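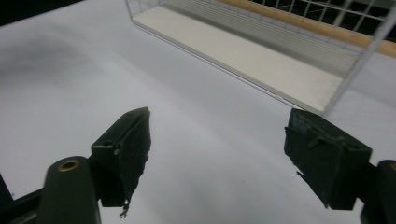

Speaker notes: Small claims without the stomachache

Opening (keep it quick, people are still finding seats)

Good evening! Show of hands — who is owed money right now? Keep your hand up if it's a security deposit. Look around the room, because that's always the biggest group.

I love small claims court. I really do. It is the one part of the court system built for regular people, and you can walk in with a folder and tell a judge what happened in your own words.

The Trikalex story

Tenant moves out in August, leaves the place clean, and the deposit was 2,031 dollars. The landlord, a company called Trikalex, sends back 1,000 and a one-line note that says "cleaning and misc." Pause here and let them groan.

So what did the tenant have? A lease, a move-in checklist and 53 text messages. She printed all 53. The judge read four! Pick the ones that matter, put them in date order, and number the pages by hand if you have to.

The demand letter

Write it before you file. Say what you're owed, why, and the date you want it by. One page. Leave out the part where you call them a crook (I know, I know). Plenty of these cases end right here when the check shows up, and then you get your evening back.
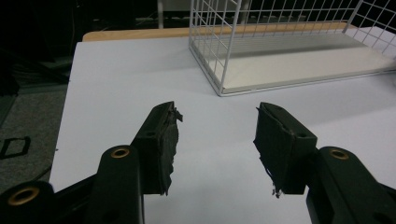 Keep a copy of that letter, and keep proof that you mailed it. When you get to the hearing, it goes on top of the folder. Deadlines and dollar limits change from state to state, so ask the clerk's desk for the current sheet and read both sides of it.

Who are you suing?

Slow down for this one. The sign on the building said Era. The lease said Trikalex. If you sue the sign, you may win against a name that can't pay you. Look up the business with the state and copy the name letter for letter. Same goes for contractors — the truck might say Unlow and the invoice might say Yokoyama.

At the hearing

You may get 20 minutes, you may get less. Start with the number. "I'm asking for 1,031 dollars, the rest of my deposit." Then tell the story. Bring three sets of everything: judge, other side, you.

Talk to the judge and let the other side finish, even when it's making you crazy.

Questions next. General ones only from the floor, please. If it's about your own case, catch me by the coffee table afterward. Sample letters are on the back row, take two.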